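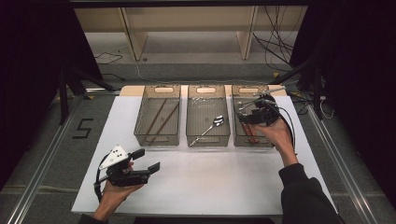
Chapter 2
Teaching by Hand

I've taught the robotics elective at Zurkurness long enough to know that the first chapter of any robot book gets skipped. You probably skipped mine! No hard feelings. If you did, go back and read the part about joints and degrees of freedom sometime before Friday, and for now just come along with me, because this is the chapter where we pick up a spoon.

A spoon, some chopsticks, and plastic bins to put them in. When my students first hear that this is the big project of the term (we call it Lostus, and I'll explain the name in a minute) they look at me the way you'd look at a chef who promised you dinner and handed you a cracker. They signed up for robots. They wanted wheels, or legs, or at least something that lights up. And I've got a white board lying flat with a row of gray see-through bins along the back of it, and I'm asking them to sort utensils.

Give it an hour. By the end of the first lab, somebody in the room is always muttering at a chopstick.

Where the name came from

Lostus started as a joke on a sign-up sheet. Teodora Kelmendi, who was a junior then, wanted to build a machine that would sort the utensils in the cafeteria, and under "project title" she wrote "Lost Us," meaning that the forks had lost us the argument. Somebody typed it up as one word. It stuck, and I've given up trying to change it.

Her first version was a program in the old style. She measured where every bin was, wrote down the positions, and told the arm to go to this spot, close, lift, go to that spot, open. It worked beautifully as long as each utensil was lying exactly where she'd said it would be. Move a spoon by the width of your thumb and the arm closed on air, lifted the air very carefully, and dropped the air in the correct bin. We clapped anyway.

What she wanted was an arm that could look at the mess in front of it and deal with the mess. You can try to write rules for that. Teodora filled most of a notebook with them: if the handle is pointing toward you, do this, if it's leaning on the wall of the bin, do that, if two chopsticks are touching, do something else first. The rules kept multiplying and they kept bumping into each other. I still have the notebook, and I bring it out every year when someone tells me they could do the whole thing with if-statements.

The other way is to show the machine what you mean, over and over, and let it work out the pattern. The usual name for this is learning from demonstration, and you'll also see it called imitation learning. That's what this chapter covers.

Why we hold the grippers ourselves

There are a few ways to show a robot a motion. You can grab its arm and push it through the movement, which is slow and tiring and gives you sore shoulders. You can drive it with a controller, and if you've ever tried to pick up a coin in one of those arcade claw games you already know how that feels. Or you can take the gripper off the robot, so to speak, put a handle on it, and do the job yourself with the gripper in your hand. A camera rides along and records what you see while the system keeps track of where the grippers are and how far the jaws are open.

We do it the third way, with one gripper in each hand. I like it for beginners because your arms already know how to reach. Nobody has to teach you to lean in a little or slow down near the rim of a bin! You do those things without thinking, and they go into the recording for free.

What your arms don't know is how to live without fingers. Your own hand can roll a chopstick, pinch it, tuck it against your palm and shift your grip halfway through a lift. A gripper opens and closes. That's the whole menu. So you have to come at things differently, and the first lab is mostly about finding out how differently. Branwen Parri, who graduated last April and was the best demonstrator we ever had, used to spend her whole warm-up just picking up one chopstick and setting it down again, at every angle she could think of, before she recorded anything. I thought it was fussy at the time. Then I looked at her recordings next to everyone else's, and now I make the whole class do it.

Look closely at one small thing

Go back to the picture at the start of the chapter and find the spoon in the middle bin. Its bowl is down inside, toward the far end, and the tip of its handle reaches over the near rim. Now imagine you have to pick it up with nothing but a pair of jaws that open and close. Where would you grab it?

Most of my students say the handle, right by the rim, since that bit is sticking out and easy to get at. Okay, good. But think about what the bowl does when you lift from that end. It's the heavy part, it's far from your grip, and it's shiny and smooth, so there's a fair chance the spoon swings down and twists between the jaws. Grab closer to the middle and it balances better, except now you have to reach down into the bin with a fairly chunky gripper and there's a wall on each side of you.

I don't have a right answer for you. Both grips can work. What matters for Lostus is that you pick one and stay with it for a good long stretch of recording, so the learner sees a steady habit. If you grab the handle on one try and the middle on the next, for no reason the camera could ever see, you're teaching two lessons at once. A learner that gets two lessons for the same situation will sometimes split the difference, and halfway between two good grips can be a terrible grip.

The chopsticks give you the opposite kind of trouble. They're thin and straight and don't have much of an end to speak of. Look at the pair in the left bin, lying at a slant and more or less side by side. You can't close jaws around one of them until you've decided what to do about the other. Do you come in from above and hope there's room? Do you nudge one over first? (Nudging is allowed, by the way. It counts as part of the demonstration, and it's one of my favorite things to see a robot pick up from a student.)

How much showing is enough?

More than you'd like. Last year's class recorded almost 3,000 demonstrations for Lostus, working in pairs, after school and during lab. My plan called for 2,000 usable ones, and I figured we'd have so many extras that we could be picky.

Then Donnie Sutherland and Rhona Ritchie sat down to review them. We kept 2,342. The ones we threw out had all sorts of things wrong with them: a cable that snagged, a demonstrator who stopped to answer a question with the jaws half closed, a stretch where somebody's sleeve was over the bin for so long that you couldn't tell what the gripper was up to. Rhona had a rule that I've stolen for this book. If she couldn't follow what was going on by watching the recording, she didn't expect the learner to follow it either, and out it went.

That felt harsh to the people whose work got tossed, and there was a bit of grumbling. Lorna Purves (she coaches Voltina, the competition team, and lends me her best students when I beg) suggested we let each pair review some of their own recordings before anyone else saw them. It helped a lot. You learn very fast to keep your elbow out of the way once you've had to watch your own elbow for an entire afternoon.

What you'll do in this chapter

Section 2.1 covers setting up your station: laying the board flat, placing the bins, and routing your cables so they don't drag across your work. Do the cable part properly. I mean it.

Section 2.2 is the warm-up. You'll use one gripper, then the other, then both, with nothing being recorded. Left-handers, start with your left. Right-handers, you'll be spending extra time on your left too, sorry.

In Section 2.3 you'll record your first real set with a partner. One of you demonstrates and the other keeps the log, and then you trade places. The log sheet is printed at the end of the section, and you can photocopy it as often as you need.

Section 2.4 is the review, using Rhona's rule.

Section 2.5 is where we hand your recordings to the learner and watch what it does with them on the arm in the Kinnear lab. If your school doesn't have an arm, you can still do everything up through 2.4, and I've put a paper version of the last part in the back of the book.

Before you start, find a partner, roll your sleeves up past the wrist if they're loose, and borrow a few utensils from home. Ask first. I've had a phone call about a missing gravy spoon and I don't want another one.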